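Kapitel 4
Kabelführung an Blechteilen und Halteplatten

Lernziele: Nach diesem Kapitel können Sie Durchführungen in Blechteilen beurteilen, Biegeradien dünner Leitungen festlegen und Schraubverbindungen in Senkungen fachgerecht ausführen.

4.1 Einführung

Halteplatten aus Metall tragen Baugruppen und geben zugleich den Weg der Leitungen vor. Bohrungen und Schlitze sind vor der Montage zu entgraten. Eine Leitung, die über eine scharfe Kante läuft, wird an dieser Stelle bei jeder Bewegung belastet. 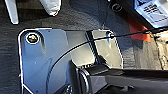

Dünne Leitungen werden in weiten Bögen verlegt. Ein Knick unmittelbar hinter der Durchführung ist unzulässig. Für die Übungen gilt eine freie Leitungslänge von höchstens 300 mm zwischen 2 Befestigungspunkten. Schraubenköpfe in runden Senkungen dürfen nicht über die Plattenoberfläche hinausragen, wenn Leitungen darüber geführt werden.

Die Arbeitsblätter beziehen sich auf den Übungssatz Bondelari, Bestellnummer 947. Abweichende Maße der Ausführung Drekuvton sind in Tabelle 4.2 aufgeführt.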